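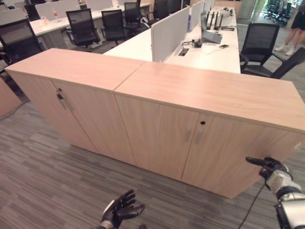
Office credenza

Categories: Furniture | Storage | Offices | Articles needing a second opinion

An office credenza is a low, closed cabinet, usually long and usually against a wall, used in workplaces to hold paper, supplies and things whose owners have left the company. It is lower than a bookcase and deeper than it looks. In American usage the word covers nearly any piece of office furniture with doors and a flat top that is too short to be called a cabinet by someone trying to sell it. In British catalogs much the same object tends to be called a cupboard or a sideboard, and costs less as a result.

Name

The word comes from the Italian credenza, meaning belief or trust, and shares a root with "credit" and "credible." In wealthy households the name became attached to the tasting of food and drink by a servant before the master touched it, as a guard against poison, and then to the side table where the dishes waited. The servant has since dropped out of the arrangement. The table gained doors and spread across Europe as a dining room piece, and in the twentieth century it went to work.

How the dining room sense became the office sense is a matter of some dispute among the small number of people who dispute it. Joelle Saliba, in The Furniture of Waiting, argues that executives wanted something behind the desk that looked like home and could hold a bottle. Khalil Shboul prefers a duller explanation: that furniture makers had the tooling for sideboards, and fewer families were buying sideboards. Saliba's version is quoted far more often. It has the bottle in it.

Form

Most office credenzas are boxes on a base, with hinged or sliding doors and one or two shelves. The top generally sits close to desk height, so that it can serve as a spare work surface, although few have been clear long enough to be used for this. Height is limited by custom more than anything else. Once a credenza rises past the waist it begins to be called a storage unit, and past the shoulder it becomes a wardrobe and someone hangs a coat in it.

Hinged doors give access to half the cabinet at a time and need room to swing. Sliding doors need no room, but they also give access to half the cabinet at a time, and it is the other half. Roll-front credenzas, in which a curtain of narrow slats disappears into the side, solve both problems until the first slat comes off its track. The Boutros company built its name on roll fronts and later built its repair business on them as well.

Long runs are made by placing units end to end. Makers supply bolts for joining them, and installers put the bolts in the bottom of the left-hand unit in a small plastic bag, where they remain. The line between one unit and the next collects crumbs, staples and, in offices that still receive mail, the occasional letter. A run set out in this way is called a bank by facilities staff and a wall by everyone who has to walk around it.

Surfaces follow fashion slowly. Dark walnut and mahogany tones held the executive floor for decades. Pale finishes, chiefly oak, beech and maple or things printed to look like them, came in as offices decided to seem friendly. Gray arrived after that. Because a credenza outlasts two or three schemes of decoration, a typical building holds all of these at once, with the oldest pieces in the rooms with the fewest windows.

Locks and keys

Nearly every office credenza can be locked. Few are. The usual fitting is a simple cam lock, a short cylinder that turns a metal tongue behind the door frame, and it will keep out anyone who does not own a butter knife. Makers issue two keys with each lock on a wire ring. The ring is traditionally hung on the handle, moved to a drawer, and placed inside the credenza for safekeeping shortly before the door is closed.

Key numbers are stamped on the face of many locks so that replacements can be ordered. This is a great help to the honest and no hindrance to anyone else. The number of different keys in a product line is often much smaller than buyers suppose. The Foltus line of mid-height cabinets, sold in large numbers to schools and insurance offices, used 30 key patterns across its whole run, and a person with a full ring could open any of them. Full rings were sold to dealers. They were also sold to people who said they were dealers.

Hanane Ghoneim's survey Behind the Doors remains the standard account of what is kept under lock. Ghoneim visited 238 locked office cabinets over two years and had each one opened in the presence of the person responsible for it, where such a person could be found. The largest single class of contents was stationery bearing a former logo. Next came manuals for equipment no longer in the building, then holiday decorations. Confidential files did turn up, more often in cabinets that had been locked by accident. In 6 cases the locked cabinet held only the keys to other cabinets.

Contents

Shboul divides the contents of a working credenza into three layers, a scheme borrowed openly from geology. The front layer is in use: printer paper, envelopes, the good scissors. The middle layer was in use until a particular person retired. The back layer is older than the tenancy and is treated with some respect by cleaners. He notes that material moves backward only. He found no case of anything returning to the front on its own merits.

Certain objects appear so widely that they have been taken as markers of age. Overhead projector sheets indicate a cabinet filled before 2000. Blank disks of any sort suggest the years on either side of it. A single shoe is not datable. Food is rarer than legend holds, with the exception of herbal tea, which has been found in every layer.

The top

The flat top is the most heavily used part of the piece and the part least mentioned in catalogs, where it is shown with a bowl. In practice it serves as a landing place for parcels, leaving-party cake, plants between owners, and outgoing work that someone hopes will be noticed. In open offices it is also a seat. Manufacturers do not rate their tops for sitting and designers draw people sitting on them in every presentation.

Some later models come with a cushion, which turns the piece into a "storage bench" or, in the wording of the Rakik catalog, a "touchdown perch." The cushion is held on by fabric tape and prevents the top from being used for cake. Shadi Saab, reviewing the Rakik range for a trade newsletter, wrote that it was comfortable for the length of one phone call, provided the call was bad news and brief.

Use as a boundary

As private offices gave way to open floors, the credenza left the wall and was put to work as a border. A waist-high run divides one department from the next without blocking the light or the sound of either. It also creates a front and a back. The question of which department the doors should face has never been settled in general and is seldom settled in particular. In the Zorkberg municipal offices, a run between Permits and Parks was turned around one July at the request of Permits, turned back at the request of Parks, and finally replaced with a model that opened from both sides. The two departments then discovered that they shared shelves. A strip of tape was added down the middle of each.

Moving and disposal

An empty credenza is heavy and a full one is not moved. Particleboard versions tend to survive being installed and to object to anything afterward, since the screws that hold the base will grip properly once. The base generally stands directly on the carpet and leaves a permanent outline there, somewhat brighter than the carpet nearby. New furniture is often chosen to cover the outline, and so the credenza is replaced by a credenza.

Resale values are low. Dealers in used office furniture take desks and chairs gladly and accept credenzas as a condition of getting them. Period examples in solid walnut are the exception and now fetch high prices from people who intend to put a record player on top. Those buyers have, without much fuss, carried the piece back into the house it came from, and several are known to keep a bottle in it.

Decline and persistence

The end of the credenza has been announced with every advance in doing without paper. Babak Daneshvar's lecture "The Last Cupboard," given to a conference of office planners on 23 October 2014, predicted that closed storage would vanish from new buildings within a few years and be replaced by personal lockers. Lockers did spread. They were found to be a poor place for printer paper, envelopes and the good scissors, and planners began to specify a shared low cabinet near each bank of them. It appears on drawings under several names, among them "team store," "resource point" and "amenity ledge." Daneshvar's printed lecture was handed out in a box of two hundred copies, most of which Ghoneim has since located.

See also: Sideboard; Filing cabinet; Lateral file; Cam lock; Leaving party

Filed under: Office furniture, Italian loanwords, Cabinets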